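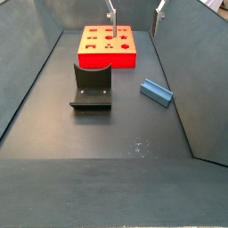
Last updated: September 2024

Filed under: Household Automation > Can It Do Chores Yet

pegboard_lou wrote:
Annual question. I have a house with laundry in it, a small shop that needs sweeping and parts binning, and a back that files grievances. Every year I ask this board whether a machine can take any of it off me, and every year I get told to look at the research. So I looked at the research. The research is a shape sorter. Red block, holes in the top, two metal fingers coming down from above. My niece mastered one of these while chewing on a sock.

Make me feel better about this.

Skarier wrote:
You're reading it wrong, Lou. A shape sorter is a chore with the excuses taken out. Pick up a part, work out which way it's facing, turn it, find the hole, get it in without wedging it. Strip the primary colors off and you've described half of what I do for a living. I load fixtures at Rembridge. The fixture doesn't care that I have a mortgage, it wants the part square.

The star is the hard one. Five ways to be right and an unlimited number of ways to be a few degrees off.

pegboard_lou wrote:
So we're at "find the hole." Great. When do we get to "find the other sock"?

bin_and_gone wrote:
Never, and I'll say why. Look at where it works. Gray walls, gray floor, one toy. My kitchen counter has mail, a banana and a charger for a phone we no longer own. These things are good in a box. Take away the box and you've bought a very expensive way to knock over a banana.

I'll believe in the robot housekeeper when somebody lets it loose in a room with a toddler and a dog.

Skarier wrote:
You learned to drive in a parking lot.

bin_and_gone wrote:
I did. And I hit a cart return.

Thandeka Buthelezi wrote:
I run the tool crib and second-shift setup at Quartey, so I'll speak for the shop side and leave socks to the experts.

We've had an arm tending a press for a good while. It's fine. It moves the same blank from the same tray to the same nest, and if the tray is two millimeters over, it moves air from the same tray to the same nest with complete confidence. What I'd pay for is an arm that notices. When a pin doesn't go in, a person stops, backs off, wiggles it, says a word and tries again. All the value is in the wiggle. A board full of different holes is a fair way to practice the wiggle, because a round peg forgives you and a hexagon doesn't.

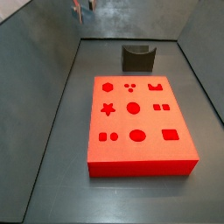 Where I part ways with Skarier is on what comes next. Getting the part in is the bit everyone films. The rest of my shift is finding out the parts came in the wrong tote, that somebody put the long ones in with the short ones, and that the label fell off. I haven't met a machine that can look at an unlabeled tote and be suspicious of it.

pegboard_lou wrote:
"Suspicious of it" is what I want on the side of the box when I buy one.

Skarier wrote:
Fair. I'd still take the one that only does the wiggle. My thumbs are 91 years old and the rest of me isn't.

ondholm_refugee wrote:
Chiming in as a person who gave Ondholm 2000 dollars for the "countertop helper" kit. It has 8 motors and the temperament of a shopping cart. I had two goals for it, unload the silverware and wipe the counter.

Wiping went okay, if you define the counter as the part of the counter it wiped. Silverware was a bust. Spoons nest. They come out of the basket holding hands, and the gripper picks up three and calls it one. I ended up pre-separating the spoons for it every night, so to be clear, the robot got a helper.

bin_and_gone wrote:
Thank you. This is my entire position, and it cost you 2000 dollars to prove it.

ondholm_refugee wrote:
I don't agree with your position though! Forks it got pretty good at. It went from hopeless to decent on forks after I spent a couple of weekends on it. If I'd started with one simple object in a bare tray, like the lab people do, I'd have saved myself a lot of swearing. I went straight for the spoons like a fool. 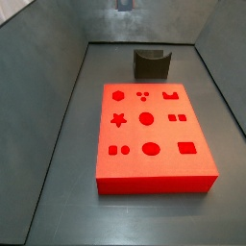 And the bare tray matters more than I wanted to admit. Half my failures were the thing losing track of a fork against a shiny sink. I put down a dull gray mat and it improved that same evening. Bin is right that a house isn't a box, but you can make a bit of the house boxier. We did it for dishwashers. Nobody's great-grandmother had plates picked out to suit a rack.

Thandeka Buthelezi wrote:
That's how it goes at work too. We moved a light and built a shelf and the arm got "smarter." I got no credit for the shelf.

bin_and_gone wrote:
So the plan is I rearrange my home around the machine, and in return it does forks.

Skarier wrote:
You have a driveway, don't you?

bin_and_gone wrote:
I rent. Street parking.

pegboard_lou wrote:
Okay, my tally so far: shop floor, yes if the tray doesn't move. Kitchen, forks. Laundry, no takers. I'm going to go sweep. Thandeka, what did you make the shelf out of? I need one by my drill press.

Thandeka Buthelezi wrote:
Scrap angle and a cabinet door. Put a lip on the front edge or you'll be picking bits up off the floor by hand.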